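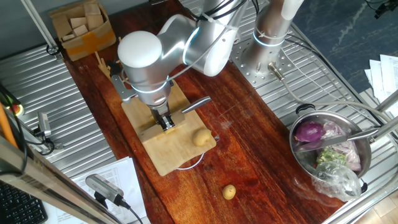 The gripper with the knife, over the bamboo board.

Kulley Home Listening Group
Minutes of the June meeting, Ladefoged Hall, upstairs room

I took the notes again, so if you said something brilliant and it isn't in here, blame my handwriting and tell me before the July meeting. We started at 7:10 p.m. because half of us were stuck behind the roadwork on the bridge. Sixteen of us made it in the end, plus two on the phone line, one of whom dropped off during item 3 and never came back.

1. Last month's minutes
Approved with one fix. I wrote that the shared music library had 3,376 albums in it. It's 3,376 tracks. Sorry! A couple of you had already gone and bought bigger drives.

2. Cikton price change
This took up most of the evening, as I'm sure you guessed. Our group plan with Cikton runs out at the end of August and the renewal quote is $279 for the year, up from the $138 we pay now. I read the whole email out loud, including the part about "an improved listening journey," which got a groan. What we'd get for the extra money is the lossless tier and a second set of playlists. What we'd lose is the offline downloads on older phones, and that's the one that hurts, because five people in the room are still on those phones and like them very much.

There was a long back and forth about whether we even need a paid service now. One member (who has been saying this since last fall, to be fair) thinks streaming has made us all lazy and that we play the same forty songs at every listening night. Somebody else pointed out that the forty songs are good songs. I tend to agree with both of them.

Options we talked over:
Stay with Cikton and pay the new price
Drop to their free tier and put up with ads in the middle of side two
Leave and run our own library on Kavura

We did a show of hands just to get the mood. Four for staying, none for the ads, nine for trying Kavura, and the rest wanted to hear more first. No decision yet. I'm to write to Cikton and ask whether the old price can be held for existing groups. I'll do that this week.

3. Kavura trial
For anyone who missed May: Kavura is the music server program that two of our members have been running on a spare desktop. It's been up for five weeks now. They brought it along and plugged it into the hall's speakers and it sounded great, once we found the right input. Search is fast, the album art mostly matches, and you can get to it from a phone, a tablet or that ancient laptop in the corner.

The not so good: it sorts anything with "The" in the name under T, it thinks all our compilations are by forty different artists, and the free version stops at 1,000 tracks. Since we're well past that, we'd either need the paid license or a serious clear-out. I asked what the license costs and we couldn't find it on their site during the meeting, which I found a bit annoying. One of the two testers will get a proper number in writing.

We also had a question about what happens if the desktop dies. Right now the answer is that we cry. After some discussion it was agreed that no files get moved over until there is a second copy on a separate drive, kept at a different house.
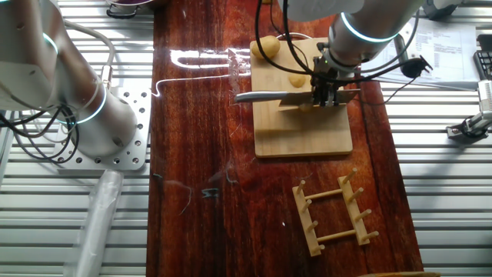

Potato on the cutting board.

4. Tagging party
Great name, boring job. The library is full of files called Track 01 and we have to fix them whichever way item 2 goes. We'll do it right after the July meeting, in the same room, laptops please, and bring a power strip if you own one. The hall has exactly two outlets on our side and one of them sparks. (I've reported it. Twice.)

We argued for longer than I'd like to admit about whether live albums should carry the year of the concert or the year of release. Release year won by one vote. I was on the losing side and I'm over it, mostly.

5. Old players
The box of donated MP3 players is still in my hallway. A few of them hold a charge. If you want one, speak up before July, and after that they go to the electronics drop-off. Please do not add to the box.

6. Other business
The theme for the next listening night is "second albums." Two picks each, and no ten-minute intros this time, please.
Someone left a gray umbrella and a pair of earbuds behind. I have both.
A request to move our start time to 6:30 was put off, as the people who wanted it had already gone home.

To do
Me: write to Cikton, email the group with the reply
Kavura testers: license cost, sorting fix if there is one
Everybody: list of two second albums, sent to me

We wrapped up at 9:05 p.m. Next meeting is in July, same room, 7 p.m.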